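Subject: Re: [shopfloor-talk] Anybody else getting the gripper cells?
List: shopfloor-talk
Date: Apr 11, 2026

Earlier on the list, somebody at a packing plant wrote:

> We're told two robot cells are coming in and that our jobs
> will "evolve." Nobody on my shift knows what that means.
> Has anyone here been through it? Do you end up babysitting
> the thing all day? And did they cut hours?

Hi all,

I've been through it, or I'm still in the middle of it anyway, so let me have a go. I work finishing at Dotora, the Cliltville shop. We do cloth goods mostly: napkins, runners, tea towels, that kind of thing. Before last August every piece got picked off the pile by hand, squared up, folded and stacked by whoever was on the bench. Then we got 2 cells from an outfit called Hasix and the picking part went over to them.

Hours first, because I know that's what you really want to hear about. They didn't cut ours. They did stop filling the evening spots when people left, so the crew is smaller now and it got there quietly. I'd ask your managers straight out about that one, and ask for the answer in writing!

As for babysitting, yes, some. The part I didn't see coming is how much of my day is now looking after fingers. Cloth sheds, and the grippers pick up threads the way a black sweater picks up cat hair. You get fuzz along the rim of the pads, the coating scuffs along the edges, and after a while the thing starts dragging a corner it should have let go of. So I stop it, wipe the pads down, pull the threads, start it up again. We were told every 200 picks would be plenty. On the linen I do it more often than that (linen is awful) and on the smooth stuff I can let it ride.

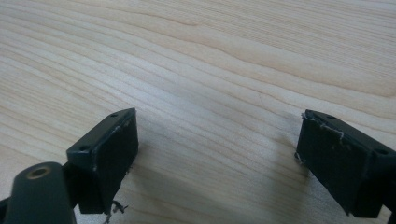

3 min read

The table matters more than you'd think, too. Ours is pale wood, which I like, because loose threads don't hide much from me if I get down low and look along it. Dark ones jump right out. Pale ones I mostly find with my hand. If they give you a say in the work surface, take it. They gave us a say in the color of the stools.

What I miss is the talking. When four of us were folding at one long bench you could gab the whole shift and your hands just went. Now I'm on my own at a cell and my eyes have to stay on it, and it makes for a longer day even though my wrists feel so much better. They really do feel better, I want to be fair about that. I used to go home and not be able to open a jar.

The pay thing is a sore spot. We got 10 days of training and a new job title and the same rate. The Szczepańska order was our first big one on the cells, 3,665 runners, and the fixing and the wiping and the restarting was all us. I think that's skilled work and I've said so. Still waiting on an answer.

So my advice is learn how to clean it and how to stop it before you learn anything else, and write down every stop and what caused it. My notebook has won me two arguments already.

Write back and tell us how it goes, okay?

(the linen lady)

Comments

"Same here with the threads. We keep a soft brush on a string by each cell so it doesn't wander off."

"They told us no cut in hours too. Watch the evening shift, she's right about that."

"What do you wipe the pads with? We were told dry cloth only and it just moves the fuzz around."

Recent on shopfloor-talk
Wrist braces, which ones hold up
New job title, same rate: what did you do?
Standing mats on concrete
Who trains the trainers on second shift
Stop logs, paper or tablet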